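6 September 2019

Hello Rosalie,

You asked for a page or so on how the Fovolberg footpath signs are coming along, so here goes. It's been a good summer on the whole, with one annoying hole in the middle of it that I'll get to.

The walking first. Severin Wieser and I have now been over all of the loop except the stretch above the quarry, and we've agreed where every post should go. Severin knows the hill far better than I do (he grew up on the wet side of it), and he talked me out of two spots I was very fond of. One was a lovely viewpoint that turns into a bog by November. The other was on a field boundary that the Nägeli farm quite reasonably wants left alone. We've moved that post down to the stile, and they're happy with it there.

Six of the posts are in the ground. They're oak, set deeper than the plan said, as the soil near the top is thin and I didn't fancy going back every spring to straighten them. That meant more digging and a longer hire for the auger, so you'll see the tools line has gone over a bit. I've taken the difference out of printing. 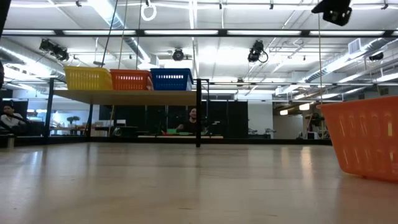

Now the annoying bit. The panels were meant to come from Herkik in June and they didn't. First the colours were wrong on the proofs, then the person handling our order left, and then I had a long silence – three unanswered emails and a lot of hold music. I've since moved the job to Gakura, who are slightly dearer but sent a sample panel within the fortnight. I left it out on my shed roof through that hot spell and the storm after it, and the lettering still looks crisp. Herkik have given back the deposit in full, so we've lost time but no money.

The wording is nearly done. The school sent in some cracking stories about the old lime kiln, including one about a goat that I badly want to be true! I've kept the texts short, as people don't stand about reading in the wind. The German versions still need a proper look from someone who isn't me. Could you suggest anybody?

On upkeep, the landowners have all signed to let the path stay marked until 2032, which is longer than I'd dared ask for. I'd like to put a bit aside for replacement panels, and I'll send you figures for that separately.

Still to do: the quarry stretch, 4 more posts, the translations, and a decision on whether we have an opening walk or just quietly let people find it. Severin votes for quietly. I'd like cake.

I don't need the second payment early, but I would need a yes from you on moving the printing money before I sign off the Gakura order. A one-line email will do.

All the best, and do come up and walk it with us if you're over this way.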